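The Slide Comes Indoors

Once confined to the pool deck and the locker room, the slide sandal has become the standard house shoe in many homes. Retailers have taken notice. Rosum, which introduced its first pair in March, now offers 13 models, and the smaller firm Zuretti has added three of its own.

Designer Poul Brøndum attributes the change to the upper. A single narrow band, he notes, presses on one part of the foot, while two padded straps spread the load and hold their shape longer. Texture also matters, as a pebbled surface hides scuffs that would show on a smooth one.

Storage remains the weak point. Mogens Eyvindsson, who advises households on entryway planning, recommends an open plastic bin near the door, with a smaller one for children's pairs. Slides should be brushed clean before they are put away and stored on edge, so that the straps are not flattened by the pair on top.
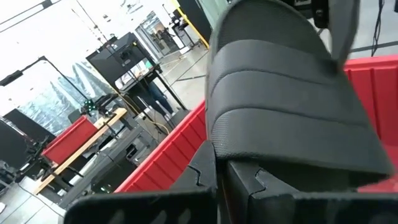 A two-strap slide in charcoal gray, with red storage bins.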